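Briluvton students finish their first lakeside expedition

27 August 2020

What a week it has been at the Claltmont outdoor center! The first group from Briluvton High walked back into the yard on Wednesday afternoon, muddy to the knees and singing (loudly, and in two different keys) after 3 days on the trail around Onudlow Lake.

The trip is the last part of the center's new program for tenth graders. Before they set off, the students spent their mornings learning to read a map, pitch a tent in wind and cook on a camp stove. Afternoons were for canoes. Lead instructor Amedeo Sorrentino taught most of the paddling himself and was delighted with how quickly the group picked it up.

"On the first day they were going in circles," he said. "By the end of the week they were crossing the lake in a straight line with a headwind, and they were laughing the whole way."

The route runs 66 miles in all, part on foot and part by canoe, with one night at the Pagano campsite, where the stars were out and hardly anyone wanted to go to bed. The second night brought heavy rain. Every tent stayed up, and breakfast was pancakes anyway!

Teacher Aldo Colombo walked with the group and says he has never seen them talk to each other so much. He is already asking for dates for next July.

The center has had 236 sign-ups for the program so far, and 5 more schools will be sending groups this fall. A second set of canoes has been ordered, and the boathouse is getting a fresh coat of paint before they come.
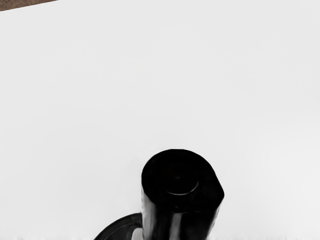
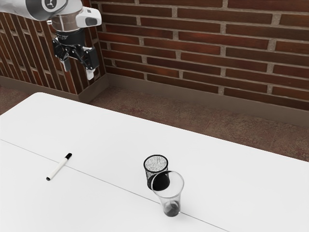
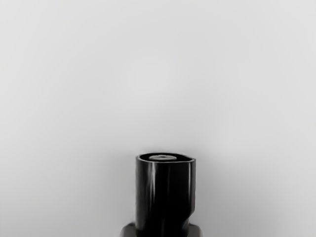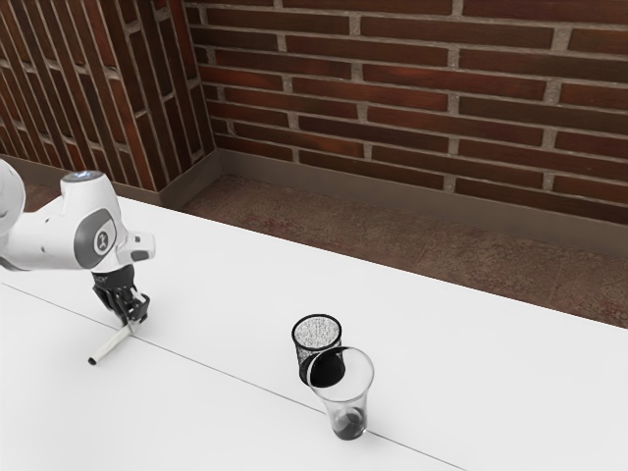
Do students need to bring their own tent?

Tents, stoves and canoes are all supplied by the center. Students should pack a warm sleeping bag, a rain jacket and two pairs of shoes they don't mind getting wet.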